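A Bamboo Mat Instead of a Door
An interview with Thư Ung
Oct 25, 2020

Thư Ung lives in a shared room with bunk beds, and she has strong opinions on what a small room needs. I asked her how a person keeps order when the bed is also the closet, the desk and the sofa. She laughed first, and then she answered for a long time.

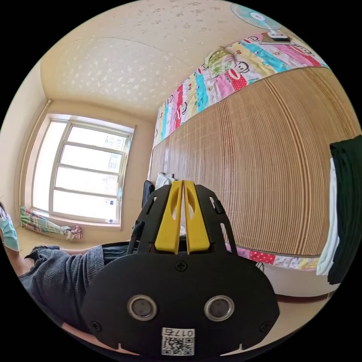
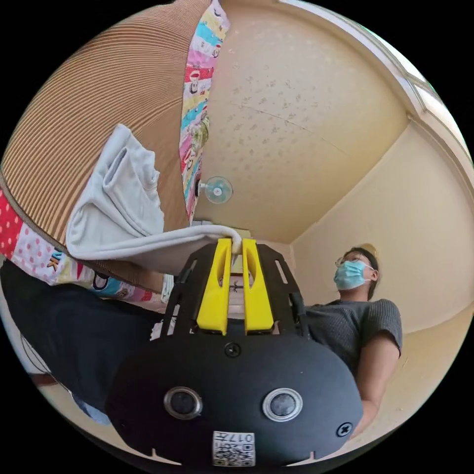

"The mat was my first purchase," she told me. "Before the mat I had a curtain, and a curtain is moving every time somebody walks past." The bamboo mat covers the lower bunk and lets the air come through, and in the warm months this is important for her. She paid 200 for it at a market, after the seller had asked for more. The wall fan helps too, but she says a fan alone is not enough if you close yourself behind thick fabric.

I wanted to know about the bedspread with the monkeys. It is bright, and I would not have expected it from a person who speaks so seriously about folding. "My aunt chose it," she said. "At the beginning I was a little ashamed. Now I think a room with beige walls needs some monkeys."

The folding is her real subject. Thư folds her white things separately and never on the floor. She holds the cloth by one edge, lets the rest fall, and only then brings the sides together. "If you start from the middle, you make the wrinkles yourself," she explained. Towels are folded in three parts, blankets in four. Ten minutes in the evening is her rule, and she keeps it also when she comes home tired.

The window is the place she likes the most. She keeps a blanket there – pink, green and white – and she does not put it away during the day, although her roommate Wanda Pawlak has asked her to do it. "Wanda wants the windowsill empty. I want to sit near the light. We have discussed this since September."

They agree on other matters. Shoes stay by the door, and wet laundry goes to the roof. Each of them has two boxes under the bed, and what does not fit in the boxes must leave the room. Thư gave away a rice cooker and most of her winter clothes in this way. She misses only the rice cooker.

I asked what she would change if she had more money. She thought about a bigger room, and then she said no, she would buy a second mat, for the upper bunk.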